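Willa build: frequently asked questions

Last updated 26/11/2024 by Naomi Athumani

What is Willa?
A small tabletop arm we are building in the shared workshop on Cudness Lane. It picks up light parts and puts them down somewhere else on the same table. It has been going since March. Khurram Minhas does the frame and joints, Rafia Jafri does the wiring, and I look after the simulator and this page.

Is there a kit I can buy?
No. There is a parts list and a folder of drawings. Most of the printed parts fit on an ordinary home printer. The base plate doesn't, so print it in two halves and bolt them together.

What does it cost?
Ours has come to almost £200, with the power supply coming out of the scrap shelf. If you have to buy a decent supply, add that on top.

Which controller board does it use?
The Triller board, which is Thirumalai Chettiar's own design. Bare boards are kept in the blue drawer by the soldering bench. Please write your name in the book if you take one.

Can I use a different board?
Yes, if it can drive the wrist and the gripper at the same time. You will have to change the pin file yourself. Rafia has notes for one other board but has not tested them on a full arm.

Why does the arm twitch when I switch it on?
The joints are looking for their home position. Keep your hands clear until the light on the board goes steady. If it twitches for longer than a few seconds, the shoulder cable is usually loose.

Do I need the real arm to join in?
No. Several people only work in the simulator. It runs on a fairly old laptop if you turn shadows off in the settings file.

What is Mohmand?
The script that runs practice picks in the simulator and saves what the wrist camera sees. One full run is 2,000 picks. Leave it going overnight and check the log in the morning. If it stops early, start it again with the same run name and it will carry on from the last saved pick.

How big are the saved pictures?
We keep them small. For training they are shrunk to 64 pixels on the short side. The larger copies stay on the workshop drive for a month and are then deleted.

Can I change the tabletop?
Yes. Open the table file and swap the surface picture for one of your own. The standard one is a light oak with the grain set at a slant. Tươi Phí made it, along with a plain grey and a dark green. Keep the picture square or the grain will stretch.

My wrist camera view is nothing but wood. Is it broken?
Probably not. When the camera is low and away from the parts, table is all it can see. Check the corners for a bit of colour before you change any settings.

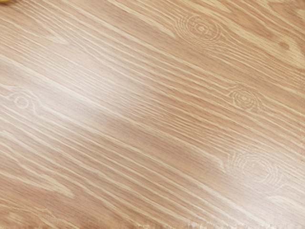

Simulated view, standard oak top. A trace of yellow shows in the top left corner.

If every view in a run looks like that, your start position is wrong. Reset it with the home command and run a short test of a few picks first.

Why is there a pale stripe across the table?
It is the shine on the surface. The standard top has a gloss setting, and the light picks it out as a wide pale band. Lower the gloss in the table file if you want a flatter look. We leave it on, as the real bench is varnished and we would like the arm to cope with it.

Does the arm mistake knots for parts?
Early versions did, mostly with dark marks. It happens less now, but we still get the odd grab at bare table. Send the run name to Tươi if you see one.

Can I bring my own arm to the workshop?
Yes, as long as it fits on the end bench and has a switch you can reach from the front. Ask Khurram for the bench key. Arms can't be left running when you go home.

Where do I report a fault?
Use the sheet pinned beside the bench for hardware and the message board for software. Put the version number on it, please.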